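From: Macarena Villalobos
To: Fludance list
Subject: Re: [fludance] floor for the June weekend, and the music question

Hi all,

Sorry for the slow answer, I was traveling and my phone only gets mail when it feels like it. Quoting the bit I'm replying to so we don't lose the thread:

> So do we go back to Clundow or not? I know people liked the hall, but
> my knees were shot by the second evening and I wasn't the only one.
> If we're paying 1,355 for the weekend I want a floor with some give in
> it. Also, can we please settle live band vs. recordings before the
> flyer goes out. Last year we argued right up to the printing and then
> the flyer said both.

I'm with you on the knees! Clundow has that lovely high ceiling and the kitchen is a dream (two ovens!), but the floor is tile laid straight on concrete and you feel every hop of it. I danced the whole Saturday-night set there in my thin shoes like a fool and walked like a duck until the middle of the next week. If we do go back I'd want us to cut the fast sets down and put a slow one between each, and then we'd have the usual people grumbling that they drove four hours to waltz.

The other place I've been looking at is the old school gym in Vasitz. It's smaller, and you'd have to be friendly with your neighbor in the big circle dances, but it's a proper sprung wood floor and they only took up the basketball lines a couple of years ago. I went over and tried it one afternoon with my sister. We did 3 rounds of a polka with no music, just me going "ya-da-dum" out loud, and it felt wonderful. A bit slick near the stage end. I'd bring the suede-soled shoes and leave the leather ones home.

Downsides of Vasitz, so you have the full picture:

1. Parking. There's the lot behind the gym and then the street, and the street fills up early. Anyone camping in a van needs to ask first, they were a little stiff about it last time somebody did.

2. The kitchen is basically a sink and a kettle. We'd do potluck for lunch and go out for dinner, or get the bakery to send soup over. I asked them and they're willing, they just want a head count a week before.

3. Sound. It's a gym, so it booms. The caller will need a decent mic, and I think we should hang blankets on the back wall like we did that one winter. I have a stack of them in the garage and I bet most of you do too.

Which brings me to the band. I would love Rusu to play again, all four of them. That last tune on the final evening, when the fiddle just kept going and people who'd already changed into their street shoes came running back in? I still hum it doing the dishes. But they do need to know soon, and they need supper and beds. My vote is live for the two evenings and recordings for the daytime workshops, where we keep stopping and starting anyway and it's not fair on the players. And please let's put exactly that on the flyer.

About marking the floor for the beginners' workshop: I know some of you hate it, but I think a grid really does help people learn the square figures. Half of the trouble in a beginners' set is that the square drifts off toward the windows and four couples end up in a diamond. My plan is painter's tape, put down in the morning and pulled up before the evening dance, so the gym people don't have a fit about their varnish. It doesn't have to be perfect either, as long as each couple can find their corner.

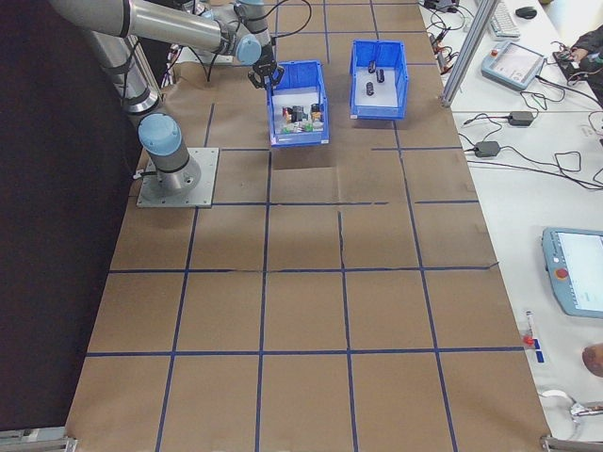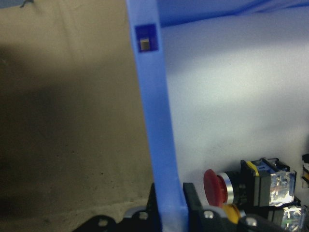
WHAT I NEED FROM YOU

Please write back to the list (to the list, not just to me, or I end up forwarding everything) with:

- Clundow or Vasitz
- whether you're okay with live evenings and recorded daytimes
- if you can put anybody up, and how many. Couches count, and so does a dry porch for the hardy ones
- any blankets you can lend for the back wall, with your name pinned on

I'd also take an offer to teach the second workshop. I can do the beginners, I like the beginners, but by the afternoon my voice is gone and you'll all be dancing to hand signals. It could be couple dances or something in a line, whatever you're in the mood for.

Oh, and whoever has my green thermos from last year, I would be so happy to see it again.

Hugs and see you in June,
Macarena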